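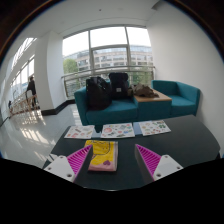 Ellorura to Hold Open Day on Handheld Gripper Work at Indley Site

INDLEY, December. Ellorura will open its Indley site to visitors for a one-day demonstration of cloth handling with handheld grippers and a two-arm robot cell. Doors open at 10 a.m. and the last session ends at 4 p.m.

The program covers the full path from hand demonstration to robot motion. In the first part, staff use a handheld two-finger gripper to pick up, turn and place folded cloths on a tabletop. Visitors may then try the same tasks at 8 stations. In the second part, a cell built with Ladex runs a folding routine trained on demonstrations of this type.

Cloth remains a hard material for automated handling. It changes shape when gripped, and the edge of a folded piece is difficult to separate from the layer under it. The gripper used for the demonstrations has ribbed pads on the inner faces of both fingers. Pads can be changed between sessions, and two other surface patterns will be available for comparison.

Tabletop work takes place in ordinary rooms as well as in the lab. Ellorura records in seating areas, offices and kitchens so that lighting, table surface and background vary from one set of demonstrations to the next. The company has used 29 rooms to date.

A technical session in the afternoon will cover finger geometry, pad wear and the handling of failed grasps. Humphreys, which supplies the finger mounts, will have engineers present to answer questions on tolerances and replacement parts.

Admission is free, but places at the stations are limited and must be booked in advance through the Ellorura website. Each station slot runs for 8 minutes. Visitors under 16 must be accompanied by an adult. Parking is available behind the main building, with step-free access from the side entrance.

About Ellorura
Ellorura develops handheld tools and software for teaching robots manual tasks. The company is based in Indley.

Media contact: Press Office, Ellorura, Indley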